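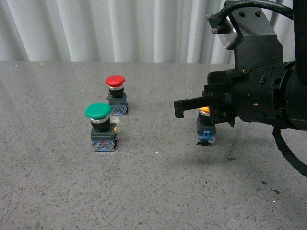
Bitar Community Workshop, Electrical Bench Team

Keeping push buttons in good order

Many members ask me how to store and clean the big push buttons, the ones with a round colored cap, a metal ring and the terminals at the bottom. I have been doing it for some years and these are my habits.

Before anything else, the button must be disconnected from all power. I never clean one that is still wired in a machine.

For the cap I use a soft cloth with a little water and dish soap, well squeezed. Red, green and yellow caps all show finger grease, but the shiny ones show it the most. Please no acetone, it makes the plastic cloudy. Under the ring the dust collects, and there a dry toothbrush is better than the cloth.

The blue terminals I clean only with a dry brush. Look at the small screws when you are there. If one turns freely, tighten it gently by hand. With the electric screwdriver I have broken two housings, so now it stays in the drawer.

Stand the buttons upright on a flat, hard table while you work, with space between them. A speckled table is nice to look at but a small screw disappears on it, so put a white saucer next to you for the loose parts.

For storage, write on a yellow label where the button was used and the month, for example "drill press, March". Stick it on the side of the base, never on the cap, where the glue leaves a mark.

Our spare buttons are in drawer 165. If you take the last one of a color, please write it in the book.

Tetteh Nyarko
26 Nov 2021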